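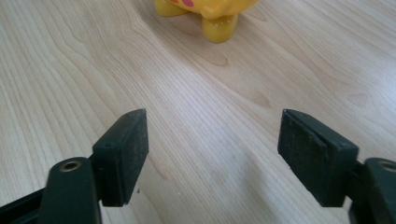

木制桌面的日常清洁与养护，适用于本中心各活动室、阅览室及亲子区内所有浅色实木或木皮饰面的桌子。浅色木材表面纹理细密，污渍、水痕和划痕较深色家具更易显现，清洁时应首先辨明哪些痕迹属于木材本身。以图中桌面为例，中部的深色椭圆形小斑为木节，其右侧略低处另有一处较淡的木节，波浪状及环状的花纹也是天然纹理，均不得作为污渍反复擦拭或打磨。桌面略有光泽，反光处颜色显得发白，检查时应变换站立位置，从侧面再看一次，以免将反光误认作漆面磨损。桌上如有玩具，例如图中靠里侧的黄色塑料玩具，应在清洁前全部移开，放入待清洁筐内，另行处理。

一、准备用品

超细纤维布4块，其中两块用于湿擦，两块用于干擦，不得混用。中性清洁剂一瓶，现用产品为Fillness木面清洁液。量杯、小水桶、软毛刷各一件。禁止使用钢丝球、百洁布粗糙面、含氯漂白剂及酒精浓度较高的湿巾。

二、配制清洁液

在小水桶中加入清水621毫升，再加入清洁液4毫升，轻轻搅匀。清洁液应当日配制、当日用完，剩余部分倒入水池，不得装瓶留存。

三、操作步骤

1. 移开桌面物品，用软毛刷顺木纹方向扫去碎屑和浮尘。桌沿与接缝处易积存橡皮屑和饼干渣，应单独清扫。

2. 将湿擦布浸入清洁液后充分拧干，以手握不滴水为准，顺木纹方向由里向外擦拭。木纹斜向的桌面按斜向擦，不必与桌边保持平行。

3. 遇彩笔或胶水痕迹，将湿布敷于其上两分钟，待软化后轻擦。仍不能去除的，记入登记簿，由设备组处理，不得用刀片或指甲刮除。

4. 换用清水布擦拭一遍，随即用干布擦干。桌面不得留有积水，木节周围尤应擦净。

5. 静置至桌面完全干燥后，方可放回物品。

四、桌面玩具的清洁

塑料玩具用同一清洁液擦洗，冲净后晾干。带有彩绘图案的玩具，图案部位只可轻拭，不得用刷子刷洗。玩具底部和脚部直接接触桌面，夹带的砂粒容易划伤漆面，放回前须逐件翻转检查。

五、定期养护

每年6月进行一次全面养护，由设备组组长Tamás Szabó安排。养护蜡用量为每平方米桌面4克，用干净软布薄涂，待表面不粘手后再行抛光。养护期间活动室暂停开放，桌上放置提示牌。漆面已有开裂或起皮的桌子不得上蜡，应先报修。

六、登记与报修

每次清洁完毕，由当班人员在登记簿上填写房间号、桌号和完成时间。发现新增划痕、烫痕或桌腿松动的，应注明位置，并告知Maricel Tiongson。报修桌子贴黄色标签，在修复前不得使用。维修单由Andor Kerekes签收，原件存设备组，复印件存前台。

本说明自2023年9月25日起施行，原张贴于Silthorpe活动室的旧版同时撤下。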